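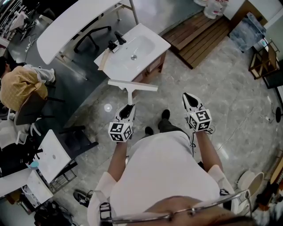 Angharad Prothero objects that a boiled sugar syrup and a cooked-down fruit juice are the same thing in the pan, so why two handouts. Fair point, raised after the last class, and half of you nodded. Short answer: the water comes off the same way, but the juice brings its own acid and pectin and the syrup brings neither. So the juice one gets its own sheet. This one.

Handout 4. Fruit pastes and fruit leathers
June 2023

Read before the practical. Bring an apron, closed shoes, something to write with. Hair tied back.

What we mean by the words

Paste = fruit pulp plus sugar, cooked until it holds a cut edge when cool. Quince paste is the one most people know. Also apple, plum, guava.
Leather = fruit pulp, little sugar or none, spread thin and dried. Low heat, long time. Rolls up without cracking if you got it right.
Cheese (as in damson cheese) = old name for a paste, set in a mold. No milk in it. Somebody writes milk in the test every year.
Butter = softer than a paste, spoonable. Stops earlier. Also no milk.

Pectin, quickly

Pectin sits in the cell walls, most of it near the skin and core. Heat plus acid lets it out into the liquid. Sugar ties up water, the pectin strands find each other, you get a gel. Three things needed for the usual kind of gel: enough pectin, enough acid, enough sugar. Short on any one and it stays runny however long you stand there.

High: quince, tart apples, damsons, currants, gooseberries
Middling: ripe apples, plums, apricots
Low: pears, peaches, cherries, strawberries

Unripe fruit has more than ripe. Overripe fruit, pectin is breaking down already, so use it for leather where you don't need a gel, only a film that dries.

Low pectin fruit: mix with apple. Tuvside method is half pear, half tart apple by weight, and it works. Pear alone was a puddle last October, those who were there will remeber.

Browning

Two kinds, don't mix them up.
1. Enzyme browning. Cut fruit in air. Lemon juice slows it, heat stops it.
2. Cooking browning. Sugars and amino acids, then caramel on top of that if it gets hot enough. Gives quince paste part of its deep color. The pink in quince is separate, comes from tannins during long cooking in acid. Will not be on the test but people ask.

Worked batch (Flullarine sheet, quince)

Whole fruit, washed, fuzz rubbed off.
Simmer whole in water until a knife goes in easy.
Cool, quarter, core, push through a sieve. Keep the skins on for sieving.
Weigh the pulp. Our last batch gave 637 g.
Sugar: 352 g for that much pulp. Sweeter than some like. The older recipes go equal weights, and those keep longer.
Juice of half a lemon.
Wide heavy pan, low heat, stir the bottom. It spits. Long spoon, long sleeves.
Done when the spoon leaves a clear track and the track stays open for a slow count of three.
Tip into a lined tray, about 2 cm deep. Smooth the top with a wet knife.
Leave uncovered overnight, then turn it over and leave it again.

Do not crank the heat to save time. Bottom scorches and the burnt taste goes right through the batch, no fixing it.

Leather

Same pulp, less sugar or no sugar. Spread on a lined sheet, thinner in the middle than at the sides, the edges dry first. Oven or dehydrator at 66 C, door cracked open if it's an oven. Check early, check often. Ready when the surface is tacky but nothing comes off on your finger. Shiny wet patches mean not ready. Brittle at the corners means you went too far there, trim it.

Roll in parchment while still a bit warm. Label with fruit and date.

Why it keeps

Water activity, see handout 2. Microbes need free water. Sugar holds on to water, drying takes it away, acid makes life hard for most of whats left. Molds put up with more sugar than bacteria do, so mold is what you find first on a badly dried piece. Find any, throw the piece out. Don't cut around it.

Common faults

Weeping (liquid on the surface): too much acid, or pulp not cooked down evenly
Grainy: sugar crystals, either not dissolved before the boil or cooked too long
Rubbery: overcooked
Won't set: low pectin or stopped too early. Back in the pan, add apple pulp
Dull flavor: needed lemon or a pinch of salt

For next time

Read the Hughes chapter on gels, skip the section on gelatin, that's a protein and we do it later.
Ponden group brings plums, everyone else apples.
Write up your batch: starting weight, finished weight, sugar, cooking time, what you'd change. One page. Handwritten is fine if I can read it.
Question to think over: two trays of leather, same pulp, same oven, one cracked and one stayed soft. Give two possible causes and say how you'd check each.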